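Stimance Household Program
Progress report, second period
Submitted to Anneli Mäkelä, Grants Office, Ormsby
Apr 27, 2018

Dear Anneli,

You asked for a report that was shorter than the last one and contained fewer adjectives. I have managed the first.

As you know, the grant pays for a year of work on the part of housekeeping that falls between washing a thing and putting it away. Our position in the application was that most homes handle the washing well enough and fall apart afterward, when the clean cups and bottles have to travel to wherever they live and stop at every flat surface on the way. We are now eight months in and I see no reason to change our minds.

Where things land

The first half of this period went to the home visits. We planned 14 and completed 14, a sentence I enjoyed typing. Eylül Karaca ran them, took the notes, and drew the floor plans, several of which include furniture the owners had forgotten they had. The kitchen counter took first place as a resting spot for drinkware, to the surprise of no one in the office. The bed came second. We had put it near the bottom of our list, just above the piano. 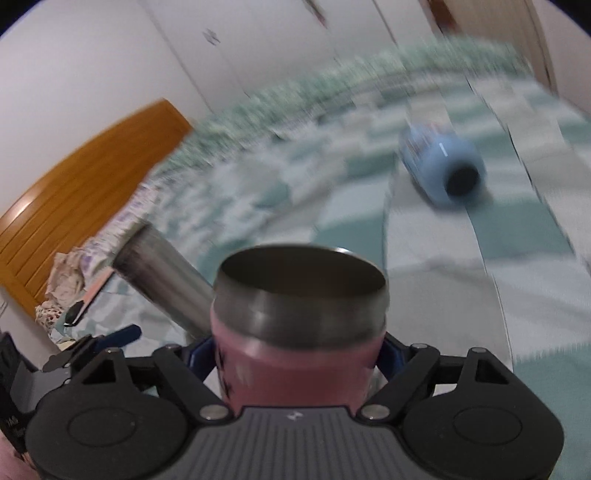 Beds turn out to have a lot going for them if you are carrying too many things at once. They are wide, they are at a decent height, and nothing breaks when you drop it. Their one weakness is that they don't hold a round object upright for long unless it was set down with care, and people with full arms don't set things down with care. The pink cup with the steel rim is the sort of piece we've been using in the bedroom sessions, along with plainer steel ones, and the light blue one lying on its side on the checked bedspread shows the usual resting position. Eylül's notes call this "parked." I have asked her for a more formal term and she has declined to supply one.

We did learn something useful from it. A cup on its side gets treated as dirty by whoever finds it next, even if it came straight off the drying rack. It goes back to the sink, is washed again, and starts the trip over. Several households told us they felt they were always washing the same four mugs. We think they may have been right, and the next version of the leaflet will say so in kinder words.

The sorting routine

The routine we tested is called Ukusness in the paperwork. I voted against the name. It asks people to do the following when drinkware has built up in a bedroom:

Stand everything up first, before moving any of it.
Find the lids, or admit that they are gone.
Put open cups together and bottles together.
Carry open cups in one trip and bottles in the next.
Leave the pillows alone until the bed is clear.

The last step was added after the early sessions, where people would start on the cups, notice a pillow, straighten it, and then be found ten minutes later refolding a blanket in another room.

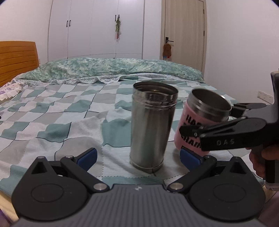
Progress Report No. 2

Standing everything up is the step people like best, and the one that makes the biggest difference to how the room feels. A tall steel cup upright on the quilt looks as if somebody meant it to be there. It also shows straight away whether it has a lid, and that moves the whole business along. Mugs are harder. People tend to pick one up, tilt it, look at it, and begin telling you where they got it, and the routine has no step for that.

Lids remain our main problem. We bought a box of 200 replacement lids from Brimix in August, in what the catalog called common sizes. They fit 17 of the cups we have met so far. The rest of the box is in my office, where it makes a good footrest. I have charged it to supplies and would be grateful if you didn't raise it at the review.

Money and schedule

Apart from the lids, spending is on plan. Travel came in under budget, mostly thanks to Eylül's willingness to take the bus with a rolled-up floor plan under each arm. We would like to move what is left of the travel line to printing, and I attach the form, filled out in the correct color of ink this time.

The leaflet draft is late. The text is finished, but two of us disagree over whether a thermos is a bottle, and the page on grouping can't be laid out until that is settled. You will have the draft before the next payment falls due.

Next period we start on hallways. If Ormsby has a view on umbrellas, please send it soon.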